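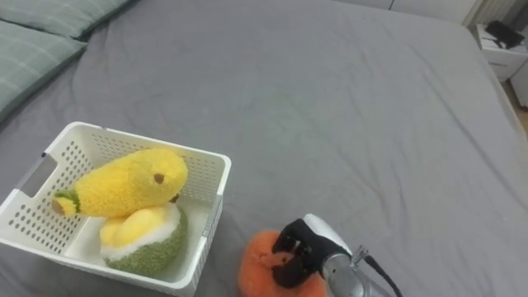 Wanted: part-time housekeeper for our little guesthouse

Hi! I'm Precious Cabrera and I run Rolley, a small guesthouse up the hill from the lake, together with my business partner Ye-ji Ryu. We're hoping to find someone friendly to join us for the spring season, starting in April, and maybe longer if we all get along (I'm sure we will).

What you'd be doing

Mostly changeovers between guests. Stripping and making beds, matching up the pillowcases, wiping down bathrooms, hauling the laundry downstairs and back up again. We iron nothing, I promise! On quiet mornings you might help me with breakfast – eggs, toast, a lot of coffee – or sit at the front desk while I run to the store.

Hours and pay

Shifts go from 10 to 3, four days a week, and weekends are part of the deal. Pay is $600 a week plus whatever guests leave for you, and that's yours, we don't pool it. You also get lunch, and Ye-ji is a much better cook than I am.

Who we're looking for

You don't need hotel experience. I'd never made a hospital corner in my life before we opened, and mine are still kind of sloppy. You do need to be okay with stairs, and with dogs, as we take them in two of the rooms. A second language would be lovely but we'll manage without. If you don't drive, the 39 bus stops at the bottom of our road.

How to apply

Drop me a note at the front desk or mail it to Rolley, 1146 Divus Road. Tell me a bit about yourself, which days you can't work, and a phone number where I can catch you in the evening. No fancy resume needed – a page is plenty. I'll call everyone back, even if it takes me a week or so.

Posted December 2023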